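Recovering a Garment Cell After a Gripper Overload Stop

This procedure applies to the two-arm garment cells at the Pondina site. It is to be followed whenever an arm halts with a gripper overload while handling cloth. It was revised in August after a stop in which the operator restarted the arm with fabric still under tension and bent a finger mount.

1. Press the stop button on the operator panel. Do not reach over the front rail while either arm has power.

2. Wait 14 seconds for the joint brakes to set, then switch off the arm supply. Leave the camera supply on.

3. Check where each gripper stands in relation to the clothing. Record the position of both arms in the fault log. 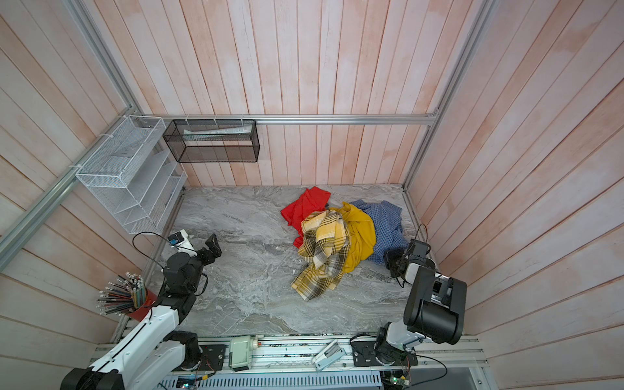 Both arms in the cell, with the right gripper beside the blue checkered shirt.

4. Open the wrist camera view for the arm that reported the fault. Look for cloth caught behind a finger or drawn into the joint between finger and wrist. A deep fold can hide a snag, so do not rely on the fixed camera alone.

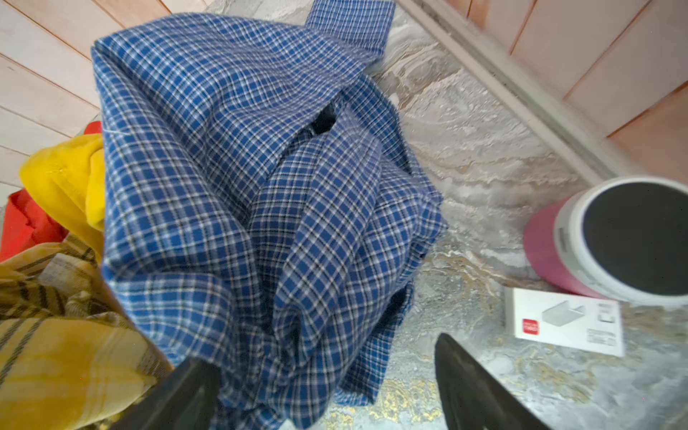
5. If cloth is caught, release the fingers by hand using the manual screw. Never pull the garment free. A force above 125 newtons can damage the finger mount.

6. Restore the arm supply and move the arm up at 7 percent speed until it is clear of the pile.

7. Run the empty grip test. If the overload returns, lock out the cell and notify Vendula Tóth or Marcelino Dantas before any further work.

Fault logs are reviewed each Friday at the shift meeting.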